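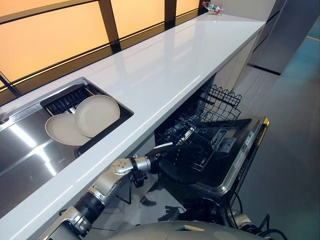 Kitchen bay, August, notes started 9:40 a.m. and finished after lunch

Second round of the gripper comparison. Same task as last time: plates between the sink rack and the dishwasher, both directions, lower rack only. Gifty Ofori on the controller, me on the clipboard, Tamunoemi Okafor on the stop button and on general skepticism.

Grippers under test are the Prostano two-finger (the one we own and complain about) and the Okoro parallel jaw (the one on loan, which we were prepared to love). Arm and head camera unchanged. Controller is still the Kunommont build from before the update, since the update renamed every joint and I would like to keep my afternoon.

Prostano first. Force limit at 40 percent, which is what we ended on last time. Picks from the sink rack were fine as long as the front plate was tilted away from the back one. When the two lean together the fingers go in as a pair and come out holding a pair, and the controller logs this as a success. Gifty has added a width check. It now logs it as a success with a comment.

Placing is where the time goes. With the upper rack out even part of the way, the elbow wants to come over the counter edge and the wrist wants to go under it, and they can't both have their way. The planner's solution is to back the whole base up 112 mm and think. Median for a full sink-to-dishwasher move was 90 seconds. My own median, with coffee in one hand, is not recorded.

Okoro after that. Swap took longer than it should have: the connector is the same but the bolt circle is not, and the adapter plate was in the drawer labeled ADAPTER PLATES, the last place any of us looked. Stroke is longer and the pads are softer, so the grip on a rim is much better. I could tug on a plate and it stayed put. Unfortunately the body is also longer, and on the reach to the lower rack the back of it meets the underside of the counter. Three contacts in the first set, all soft, one of them with a noise Tamunoemi described as "expensive." The joint torque trip is set to catch these and caught two.

Tried coming in lower and flatter. Clears the counter, but the cables then hang where the door is. Taped them up along the forearm for the last set. This worked and looks terrible. Need a proper clip before anybody from Sodcombe visits.

Camera: the amber wall panel is still throwing off the auto white balance. Off-white plates come out somewhere between butter and toast, and the plate detector, trained on plates that look like plates, drops confidence whenever the head turns that way. The glare along the countertop gets picked up now and then as a plate rim. Locked the white balance and cut exposure to 843 on the driver's scale (units unknown, manual unhelpful). False rims mostly gone. Tamunoemi suggested switching off the panel – noted, under protest, as cheating.

Dishwasher door: the inner face reflects the gripper well enough that the depth estimate sometimes puts a second gripper inside the machine. The planner avoids it politely. Masked the door region whenever the arm is past the counter edge. Crude, leave it for now.

Where it stands: Okoro holds better, Prostano fits better. Gifty thinks a short wrist spacer and a 30-degree offset would get the Okoro under the counter. I think the spacer makes it worse. We have agreed to let the CAD model decide and then argue with the CAD model.

To do
– measure counter-to-rack clearance with the upper rack pushed in, then pulled out
– cable clip for forearm, printed, not taped
– rerun the Prostano with the force limit at 50
– label logs by gripper, not by "test_new" and "test_new2"
– ask Okoro if the loan can run to 400 cycles
– put the adapter plate back in the drawer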